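Mitton Wall Case for Signed Shirts
Section 2: Preparing and mounting the shirt

Text by Daiane Amaral. Revised November 30, 2022.

This section explains how to bring a signed match shirt into the wall case. It is written for the large model, with an inside height of 933 mm. Owners of the small model can follow the same steps, but must use the measures printed on their own backing board. Fixing the case to the wall is explained in Section 3. Please do not hang the case before the shirt is inside.

2.1 What you need

From the carton:
Backing board (Kekex board, white on one side and grey on the other)
Shoulder former, in two halves
Bag of soft pins, 21 pieces
Two sleeve cards
Interleaving paper, acid free
Chong key for the side lock

From your home:
A clean table, longer than the backing board
A soft towel or a cotton blanket
A clean bin or tray with smooth walls, large enough for the shirt
Cotton gloves
A soft pencil and a tape measure

CAUTION: Do not use a ballpoint or a felt pen anywhere near the shirt while you work. A small mark beside a signature cannot be removed later without risk to the signature.

2.2 Before you touch the shirt

1. Wash and dry your hands, then put on the cotton gloves. Take off rings and watches.

2. Look at the signatures and find out, if you can, which pen was used. Marker ink on polyester needs a long time to become fully hard. If the shirt was signed at a fan day or after a match in the last weeks, wait until the ink has had 21 days at room temperature.

3. Touch the edge of one signature very lightly with a corner of white interleaving paper. If colour comes on the paper, stop and wait longer.

4. If you have a certificate or a numbered sticker with the shirt, write the number down on the card in the inside cover of this guide. When the case is closed you will not be able to read a sticker on the inside of the hem.

5. Put the shirt in the bin while you prepare the table. The shirt should lie without any weight on it. Other things, like the keys or the former, must go in another place.
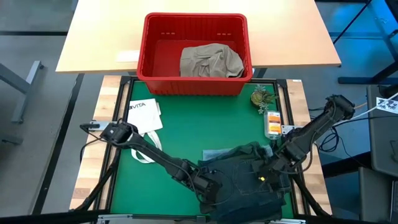
Garment in a red bin.

NOTE: A shirt that was worn in the match can have grass or earth on it. Many collectors want to keep these marks, and they do no harm in the case if the shirt is fully dry. A damp shirt must never be closed in the case. It will make mist on the inside of the glazing and after some months there can be mould in the seams.

CAUTION: Do not wash a signed shirt, also not by hand. Do not iron it from the front. If the creases are very strong, follow 2.3, step 4.

2.3 Preparing the table and the shirt

1. Put the towel or blanket on the table. Fold it so that there are at least two layers under the whole shirt. Pull it flat with both hands until there are no hard ridges.

2. Decide which side of the shirt will be seen. With football and baseball shirts the signature is mostly on the back, over the number. With cycling and basketball shirts it is more often on the front. If there are signatures on both sides, choose now. The shirt can be turned later, but all the soft pins must come out first and this takes nearly an hour.

3. Lay the shirt on the towel with the side that will be seen facing up. Close all buttons. If there is a zip, close it up to 2 cm below the top and leave it there, so the collar can sit on the former in a natural way.

4. Let the shirt rest flat for one night. Most creases will go away alone. For a crease that stays, turn the shirt inside out, lay interleaving paper over the place and press with an iron at the lowest setting for a few seconds only. Never do this in a place where there is ink, printing or a sewn number on the other side. 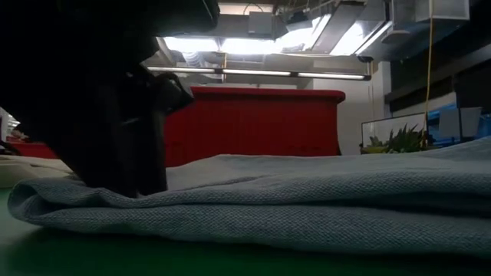

5. Measure the shirt from the highest point of the shoulder to the hem. The large case accepts a shirt up to 840 mm long. For a longer shirt, the hem must be folded to the back. Put one sheet of interleaving paper inside the fold.

6. Measure the width under the arms. If the shirt is wider than the marks on the backing board, the extra width is folded behind, the same amount on the left and on the right. Check from the front that the number is still in the middle.

2.4 Fitting the shoulder former

The former gives the shirt its shape at the top. It comes in two halves that slide one into the other. In cases from the first production there is a wire former in place of it. If you have the wire type, write to the Skastholm workshop and they will send you the new one without cost. The wire can leave brown lines on white fabric.

1. Slide the two halves together until the shoulders of the former are 376 mm apart from end to end. This setting is good for most adult shirts. For a child's shirt, push the halves together until you hear the second click.

2. Wrap the former with one sheet of interleaving paper. Fix the paper with its own fold. Do not use adhesive tape.

3. Lift the hem of the shirt and bring the former up inside, flat, with the round side to the collar. Move slowly when you pass behind a sewn badge, as the threads on the inside can catch.

4. Lay the shirt down again and pull the shoulders softly to the outside. The seam of the shoulder should lie on the upper edge of the former and not behind it.

5. Look at the collar. It should stand by itself. If it falls forward, make a small roll of paper and place it inside, under the label.

NOTE: Some modern shirts are made of a stretch fabric and will pull the former out of position after one or two days. With this kind of shirt, make the former 10 mm narrower than you think is right.

2.5 Pinning the shirt to the board

1. Lay the backing board on the table with the side you want to see facing up. White is better for dark shirts. For a white or cream shirt we recommend grey, and it also shows less dust.

2. Draw a very light pencil line across the board, 90 mm from the top. The top of the shoulders will come on this line.

3. Carry the shirt, with the former inside, with both arms under it. If the table is narrow, ask a second person to hold the hem. Lay it on the board and correct the position before you use any pin.

4. Put the first pin at the left shoulder and the second at the right shoulder. The pin goes through the seam and never through the flat fabric. Push it in until you feel the board, then half a turn more.

5. Continue down both sides through the side seam, with the same distance between the pins. Use four pins on each side. Leave the hem for the end.

6. Place one sleeve card inside each sleeve. Short sleeves can lie straight, at the angle they take by themselves. Long sleeves should be folded once at the elbow, with the cuff pointing to the middle of the shirt. Be careful that the cuff does not lie on a signature.

7. Pin the hem with three pins, again only through the seam. Do not pull it tight. A shirt hangs a little lower after the first week, and a tight hem will then show waves.

8. Keep the pins that are left in the bag, and put the bag in the pocket at the back of the case. They are needed if you change the shirt in the future.

CAUTION: Never put a pin through printing, through a badge or through any part of a signature. A hole in the ink takes away a big part of the value for a later buyer, and the guarantee of Mitton does not cover it. 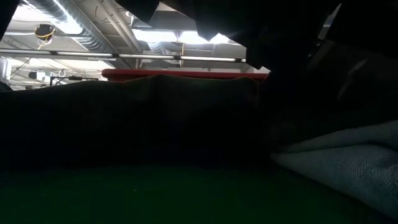

2.6 Adding a ticket, a photograph or a name plate

Many owners like to show the ticket of the match next to the shirt. There is room for it on the lower part of the board, left or right of the hem.

1. Use paper corners only. Glue and double-sided tape will become yellow.

2. Keep at least 15 mm between the ticket and the fabric. Printed tickets from the years of thermal paper become grey very easily, so for these we advise to show a copy and keep the original in a dark drawer.

3. The name plate, if you ordered one, has two small feet at the back. Press them in the board by hand. A hammer will break the board.

2.7 Closing the case

1. Clean the inside of the glazing with the dry cloth from the carton. Do not use window spray, also not the kind without alcohol.

2. Hold the board upright for one minute and look from two metres away. Check that both shoulders have the same height and that no thread or hair is on the shirt.

3. Put the board in the case, bottom edge first, and let the top edge go back under the two springs.

4. Close the door and turn the Chong key a quarter turn to the right. If it does not turn, the board is not fully under the springs. Open and repeat step 3. Do not force the key.

5. Leave the closed case lying on its back in the room where it will hang, for one day. If you see mist on the glazing, open the door, let everything dry, and begin again from step 1 of this part.

Continue with Section 3, Fixing the case to the wall.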